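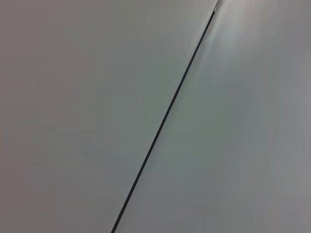 Nkechi Akpan a répondu mardi, à 7 h du matin, que tout ça se règle avec une carte de visite et un peu de patience, et que les gens qui rebouchent un joint au silicone blanc sur du gris clair devraient avoir à le regarder tous les jours. Je le regarde tous les jours, Nkechi. Enfin, celui de l'ancienne cuisine, que j'ai laissé à mes successeurs avec mes excuses.

Je reprends donc le fil, en gardant son message en entier pour ceux qui se sont abonnés entre-temps :

> Bonjour la liste,
>
> Pour deux panneaux gris mats bord à bord, je ne mettrais rien du tout dans la fente. Un trait sombre bien fin, ça se tient. Un trait sombre rempli de pâte presque de la même couleur, on ne voit plus que lui.
>
> Si vous y tenez (miettes, café, beau-frère), prenez un mastic gris anthracite, plus foncé que les plateaux, et jamais « assorti ». Le Vuko 54 s'appelle gris perle sur le tube et vire au beige dentiste en séchant. J'en ai un demi-tube à donner.
>
> Avant tout : vérifiez le niveau. Une carte de visite à plat, on la fait glisser d'un panneau à l'autre dans les deux sens. Si elle bute, c'est le calage qu'il faut reprendre, pas le joint.
>
> Nkechi

J'ai fait le coup de la carte. Elle passe dans un sens et accroche un peu dans l'autre, tout au bout, sur deux doigts de long. J'ai donc rouvert le dossier calage, que je croyais clos depuis février.

Mes deux plateaux sont des Ollel de 75, achetés le même jour, au même comptoir, dans le même gris. Le soir, sous la suspension, il y en a un qui tire sur le mauve et l'autre sur le vert, et ma fille me demande pourquoi j'ai pris deux couleurs. Le vendeur m'avait dit que le mat « ne renvoie pas la lumière ». Il la renvoie très bien, il choisit seulement lequel des deux panneaux en profite. Si quelqu'un a essayé de retourner un plateau bout pour bout pour égaliser la teinte, je suis preneur, mais sachez que je devrai refaire la découpe de l'évier et que je vous en voudrai personnellement.

Pour le nettoyage de la fente, j'ai testé le cure-dent (casse), la brosse à dents (pousse les miettes plus loin) et la petite spatule Giken à 84 centimes, qui marche, à condition d'y aller à sec. Avec un produit, la crasse devient une colle de très bonne qualité.

Ne me parlez plus du profilé de jonction en alu. J'en ai posé un de 100 cm chez ma mère, elle y coince son éponge une fois par semaine et m'appelle à chaque fois.

Question subsidiaire : quelqu'un a-t-il encore des cales fines de chez Kiss, celles en plastique qui s'emboîtent ? Je prends aussi le demi-tube de Vuko, pour l'atelier, où le beige dentiste ne choquera personne.

Bonne semaine,
Le gris du deuxième étage

Messages récents dans la liste
Re: Re: Plinthes qui sifflent par vent d'ouest
Cherche charnières Ollel, ancien modèle
Re: Le mat, les traces de doigts et moi
[DON] Chutes de plateau gris, à venir chercher
Re: Évier sous plan, qui a osé ?
Perceuse prêtée en février, à qui est-elle ?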